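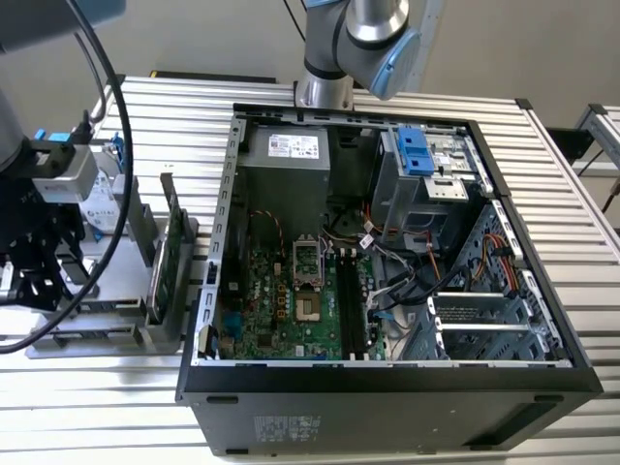

About Endedus

Endedus is an adult learning school in Fetthorpe, and we have been part of the town long enough that people now bring us their grown-up children (and in one case a mother-in-law!). We began with a single evening class in bookkeeping, held above the old seed merchant's on Molard Street, and we grew in the way these things do, with one person asking for Spanish and another asking whether we had ever thought about upholstery. We hadn't, but we do it now, and the waiting list is longer than we would like.

Today we run 171 courses a year, most of them in the evening, with a good number in the daytime for those who work shifts or would simply rather be home for tea. You can study for maths and English certificates with us, learn to repair a computer, bake a proper loaf, keep accounts for a small business or make a start on Turkish. No class has more than 10 people in it, and we have kept to that even in years when it would have been easier on the budget to squeeze in a few more chairs.
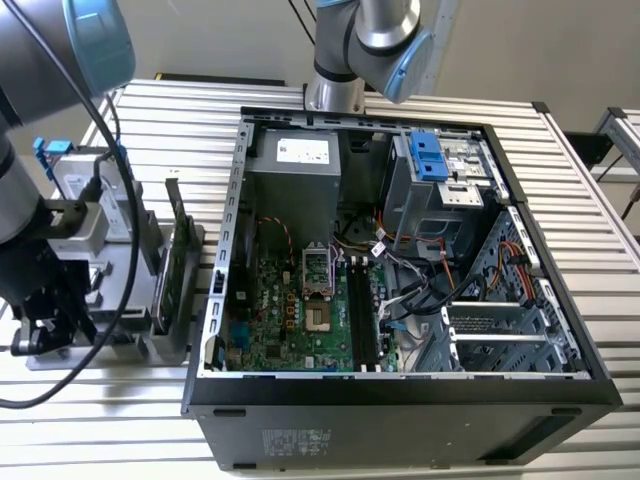 Many of our learners haven't sat in a classroom since they left school, and quite a few didn't enjoy it much the first time. We do understand. You are welcome to come and try the first session of any course before you pay, and if it turns out to be the wrong level we will move you to another one without any fuss or forms. Tutors stay on for a while after each class, so there is time to ask the question you didn't fancy asking in front of everybody.

We are a charity, and fees cover only part of what it costs to keep the lights on. The Güler Fund, set up by a family who learned their English with us, pays for nearly 400 free places every year, and you don't need to explain your whole life story to apply for one. The short form is at the front desk.

Our new programme comes out each September and goes through 1,650 letterboxes in and around Fetthorpe. If yours gets missed, do pop in and pick one up, and have a look round while you're with us. The kettle is on from half past nine.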